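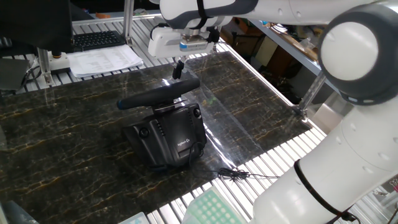
Handout 2: Reviewing a bench automation service

Course tutor: Noreen Ó Néill
Product under review: Jandeck Turn, a rented robot cell for testing hand controls
Supplier: Hultaleo

Read this before the February lab. The supplier's terms are in the course folder and are not repeated in full.

1. What is offered

Jandeck Turn is sold as a service. The customer sends a control (a wheel, a lever, a knob) and a test plan. Hultaleo sets up the arm, runs the plan and returns a log file. The customer may also hire the cell for use on site, with two days of training included. Our review covers the on-site version only.

The work item is a Logitech racing wheel. It was chosen for three features that matter to a tester: a rim that turns, a set of small buttons close together, and a red rotary dial on the hub. Each needs a different kind of contact. A cell that copes with the rim may still do badly on the dial.

2. Terms used in the test plan

Contact point: the place on the control where the tool should touch.
Approach: the straight move that ends at the contact point.
Clearance: the gap between the tool and the nearest part of the control before the approach starts.
Cycle: one approach, one action, one return to clearance.
Log row: the record of one cycle, giving joint angles, motor current and the time of contact.

Do not use "cycle" for a full run. The supplier's own sheets do this in two places, and the totals then fail to agree.

3. Locating the control

The wheel base is not bolted down in this plan. The position of the rim must therefore be taught again whenever the base has been moved. Leszek Gajewski's method is to teach the blue stripe on the rim first, then work out the other points from it. The result depends on the rim being at its neutral position when the stripe is taught. If the rim is a few degrees off, every later point carries the same error.

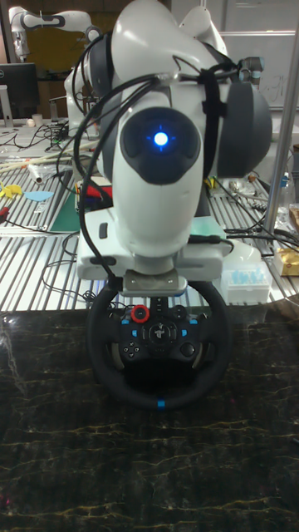
The error grows with distance from the turning axis. A point on the rim moves further than a point on the hub for the same angle, so check the outer points first. If they pass, the hub buttons need only a spot check.

4. Loads and cables

Cables that run along the arm pull on the wrist when it turns. The pull is small but it shows in the motor current. Record a free run with no contact and subtract it from the test run. Gopinath Kulkarni's marking scheme gives no credit for current plots without this step.

5. Test plan for the lab

The full plan is 2000 cycles. Each group runs a short form of 134 cycles and compares its log with the full log supplied. Report:

a) missed contacts, by type of control
b) drift of the contact point between first and last cycle
c) time lost to stops, with the cause of each

6. Points for the written review

State what the service does that a fixed test rig from Kwiatkowski or Fliltex would not do, and at what cost in set-up time. Treat the training as part of the price. Claims from the supplier's leaflet must be marked as claims. Questions about the log format go to Nivaldo Barbosa.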